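benstead-openday-wrist

README, last touched 2018-07-18, Mahtab

Quick data card for the stuff recorded at the Benstead open day. Wrote most of this on the train back, so fix what's wrong and push. Esmaeil has the longer notes on the arm setup, ask him before asking me.

What's in here

2353 still frames from the wrist camera, saved during the public demo in the Akbari building. 28 runs. Each run is one folder. Frames inside a run are in time order, but the gaps between them are not even, the saver skipped whenever the disk got busy. Don't compute speeds from frame numbers. I did, it was nonsense.

Also a joint log per run (plain csv) and a run sheet, typed up from paper. My handwriting, Esmaeil's typing, so expect some creative spelling in the remarks column.

No audio. No outside camera. We had one planned, the tripod stayed in Drirnberg.

What the demo was

Pick and place, nothing fancy. Visitor picks a small thing off the tray, puts it down wherever they like inside the taped area, arm goes and gets it and drops it in the bin. Mahmoudi ran the arm, I ran the table and did the talking. Between visitors the arm goes to a rest pose and waits.

The controller is the stock Mekero one with our own grasp script on top. Same script we used in December, only the approach height changed. We raised it after rehearsal as kids kept putting things upright.

Runs 1 to 6 are the morning group, mostly school visits. The rest is drop-in public after lunch, longer and messier. Run 14 has people leaning over the tape the whole time and we stopped it early. It's still in the set, the folder is just short.

File layout

runs/ one folder per run, zero padded
runs/NN/wrist/ the frames, png
runs/NN/joints.csv time, six joint angles, gripper opening
sheet.csv one line per run: start, end, who was on the stop button, remarks
splits/ see below

Times are from the laptop, not the controller. The two clocks drifted a bit over the day. We synced them before run 1 and again after lunch, so the worst of it is late morning.

Labels

Each frame gets one coarse label: rest, approach, grasp, carry, drop, other. Done by hand, by me, one pass. Esmaeil re-did a chunk without looking at mine and we argued over the approach/grasp border mostly. Rule we settled on: it's grasp once the fingers start to close in the joint log. Not when it looks like they do.

"other" is a real label, not trash. Arm being moved by hand, homing, script restarted, that kind of thing. If you're training something on this, decide what to do with "other" before you start.

No object boxes. No object names. Visitors brought out keys, snack wrappers, a glove, and we gave up keeping a list.

Splits

train has about 2000 frames, the test folder gets what's left. Split by run, never by frame. Frames next to each other are near identical in rest and you'll fool yourself if you shuffle them. There is no val split. Make your own.

Things that will bite you

Focus. The wrist camera is fixed focus, set for the grasp distance. Anything else comes out soft, and the gripper itself is nearly always blurry. Known, not fixing.

Exposure. Left on auto. When the wrist turns to a pale surface the whole picture goes flat gray and the shading you're left with is faint. If you normalize per frame you'll amplify noise. Normalize per run.

Gripper in view. It's in the corner or along the left side in lots of frames. We did not crop or mask it. There's a mask script in an older branch but it was made for the previous mount, don't trust it.

Empty views. Plenty of frames have nothing to pick in them. They stay. Somebody asked me at the open day why we don't just delete those, and the answer is that the arm spends a big part of its day looking at nothing much, and a model that only ever saw objects will happily find one on a bare wall. Ours did, in rehearsal. Twice.

Reflections. The tray is shiny. Runs after lunch had it turned over to the matte side.

People

Frames with a face in them were pulled before anything was copied off the laptop. Hands are still in. There was a sign at the door and we told each group before starting, anyone who said no got to watch with saving switched off. Those demos aren't counted as runs and have no folder. If you spot a face we missed, mail me and delete your copy of the frame, don't open a public issue for it.

Not for

Safety work of any kind. Benchmarks against other arms. Counting visitors (yes, someone tried).

Fine for: phase labeling, checking a pipeline loads and runs, teaching.

To do

- fix remarks column in sheet.csv, commas inside quotes break it in two places
- check run 22, joint log starts late
- get the tray measurments from Esmaeil
- write down approach height before we all forget
- ask the Akbari people if they want a copy for the lobby screen

Contact

Mahtab Zarei for data and labels. Esmaeil Mahmoudi for the arm, the controller, the script. Please don't write to the Benstead front desk, they get enough of it.

Sample frame

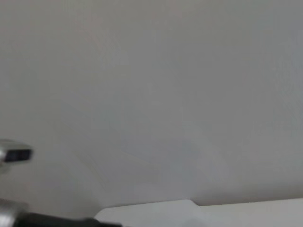 WRIST CAMERA / NO OBJECT

Gray surface over most of the view, white ledge low down with a small step in its edge, gripper parts blurred at the left. No object box needed, none made. Full size png, no sharpening and no color correction, same as everything else in runs/. Use it to check your loader before you pull the whole set.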